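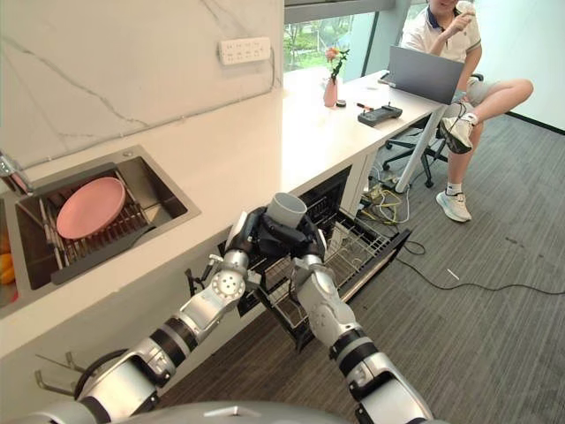
Household robot policies trained on long cleanup recordings do better when the recordings are cut at contact events instead of at fixed intervals, according to a technical report released in September by the Skekberg robotics group. The method, called Biseo, was tested on kitchen tasks with a two-arm mobile platform.

Most imitation learning pipelines divide a demonstration into chunks of equal length. A chunk can then begin halfway through a grasp or end just before a release, and the policy has to learn both from partial examples. Biseo uses changes in finger motor current and wrist force to locate the moments when an object is picked up, set down or handed over. Each segment runs from one such moment to the next and is stored with a short text label.

The training set holds 3,000 teleoperated segments covering cups, plates and produce. Operators worked in a furnished kitchenette with a sink, a dish rack and a built-in dishwasher, and other staff kept using the room during recording. The group did not standardize lighting or clear the counters between runs.
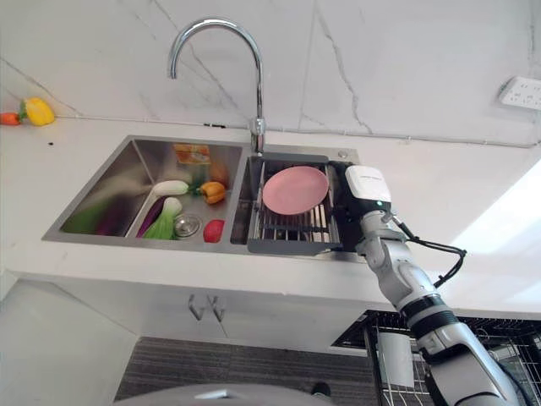 Robot arm at the dish rack, with a pink plate on the rack and vegetables in the neighboring basin.

In evaluation, the policy trained on Biseo segments completed 72 percent of full pick-and-place sequences. The baseline used the same network and the same recordings with fixed-length chunks, and scored lower on every object category. The gap was largest for plates. A flat plate leaves little room for the fingers under the rim, and the baseline often closed the gripper too early.

Two failure types account for most of the remaining errors. In the first, a light object produces too small a change in motor current and the segment boundary is missed. In the second, the arm brushes a rack wire on approach and the system records a contact that has nothing to do with the task. The report suggests adding a tactile sensor at the fingertips to separate the two cases, but gives no results for that setup.

Labels were written in Nutavine, the group's annotation tool, and checked by a second annotator. Segmentation runs on the robot's onboard computer and needs no retraining when the gripper is changed, although the force thresholds must be set again.

The segmentation code is available on request. The group plans to repeat the tests at its Thân site, where the kitchen has a different counter height and no dishwasher.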